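Notes for week 4: Sorting a Messy Tabletop

Hi all! Joanne Catterall asked me to type up what I rambled through last time, so grab a coffee. We're still on tidying small surfaces, and my big rule hasn't changed: look before you touch anything! I like to start with whatever is lying down that could be standing up (bottles, mostly), then flat stuff like boxes, then the little bits that slide under everything else.

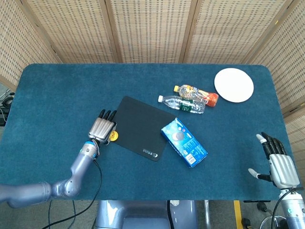

Fig. 2. Tabletop before sorting: bottles on their sides, snack box over the edge of the mouse pad.

Overlaps are where I get stuck at home, I'll admit. With a box sitting partly on a mouse pad, I lift the box first and straighten the pad second – do it the other way and you're chasing cookies across the rug. Small round things go in a dish right away.

For next time, read the Bellamy handout and sketch your own desk, mess and all!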